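To: filmclub-list
Date: May 16, 2018
Subject: Re: Running order for the November season, and the Lalden print

Replying to the list so everyone has the same information. I have left the earlier message in and answered it in pieces.

> I saw the draft season and I have two problems with it. First, we have
> Lalden down as the opener. It runs 128 minutes, it has almost no
> dialogue in the first half, and the last time we opened with something
> slow the second week was half empty. I would open with The Lusstead
> Road and put Lalden third.

I agree about moving it, but I would put it fourth. The third slot is the week the hall has the choir in the next room, and Lalden is the one film in the season that can't stand noise through the wall. The long section at the ferry landing is nearly all wind and footsteps. The Lusstead Road has a score from one end to the other and would survive a brass band.

Opening with The Lusstead Road is fine with me. I watched it again on Sunday. The first hour is better than I remembered and the last twenty minutes are worse. The chase through the freight yard is cut so you always know which side of the train each brother is on, and I wish more directors would bother. Then it stops for a courtroom scene that repeats everything we have already been shown. The younger brother's speech could go completely and the ending would still make sense. People will have a good time with it, though, and it gives us something to argue about afterward.

> Second, I don't understand why we are showing the 100-minute cut of
> Gatchalian. The long version is the one with the reputation. If we are
> only going to show it once we should show the real one.

I have seen both now, the long one twice. The long version adds the whole subplot with the sister's shop, plus a dinner that goes on for most of a reel. I like the dinner. The shop material is flat, and it puts so much distance between the letter arriving and the letter being read that I had stopped caring what was in it. In the short cut those two scenes are nearly side by side and the second one lands hard.

The short cut does lose the walk back from the cemetery, which is the best thing the lead actress does in the picture. I went back and forth on it for that reason. If somebody wants to make the case for the long version I will listen, but we have to be out of the building by ten thirty, and that means starting at seven with no introduction and no break.

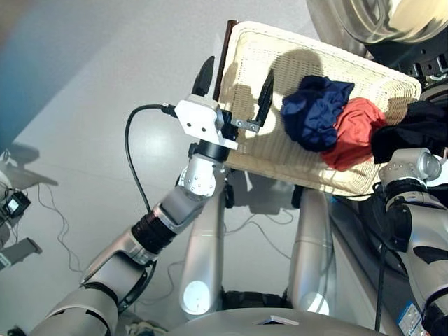

Woven basket and gripper arm, seen from overhead.

> Also, what is the plan for sound? The dialogue at the last screening
> was hard to make out from the back rows.

The center speaker had been set low and the receiver was on the wrong mode. I have written the right settings on the card inside the cabinet door. Please leave the bass where it is, even if the titles sound thin. The room booms if you turn it up, and the voices go first.

For Lalden I would like someone to get there early and run the ferry landing at full volume before people arrive. The disc is mastered quietly. I had to turn my own set well past the usual point, and then the horn in the next scene made me jump out of the chair. We should find a level that gets us through both.

> Last thing. Is Diltby confirmed or not? It has a question mark next to
> it on the draft.

Not yet. The distributor has answered once and wants to know the number of seats, the ticket price and whether we will be advertising outside the membership. I sent that back with our usual $5 ticket. If they turn us down I would fill the gap with one of the short programs and skip looking for another feature at that stage.

I hope we get it. Diltby is a small movie about two men running a failing movie house, and I know that sounds like every film society's favorite subject, but it isn't sentimental about the place at all. The projector is a nuisance, the roof is a nuisance, and the two of them don't like each other much. The plot is thin. There is a loan that has to be paid back and then a storm. What holds it together is how well it shows people doing a job they are tired of. It is also funny, mostly in the scenes at the ticket window.

So the order as I have it now:

Week 1: The Lusstead Road
Week 2: Gatchalian (short cut, unless I hear otherwise)
Week 3: Diltby, if confirmed
Week 4: Lalden

If you object to any of that, please say so on the list and not just to me. The program notes need to be written before the flyer goes to the printer. The listings site cuts off anything past 255 characters, so each film also needs a blurb that fits. I have done the ones for Lalden and Gatchalian. The Lusstead Road still needs one, and please leave the ending out of it. The blurb on the disc case gives away who is driving the truck.

One more note on Lalden. The subtitles are white with no outline and they disappear against the snow in two places. I tried the other subtitle track and it is the same. I don't think there is anything to be done, but whoever introduces it should mention that the missing lines are only the brother-in-law talking about the price of the boat.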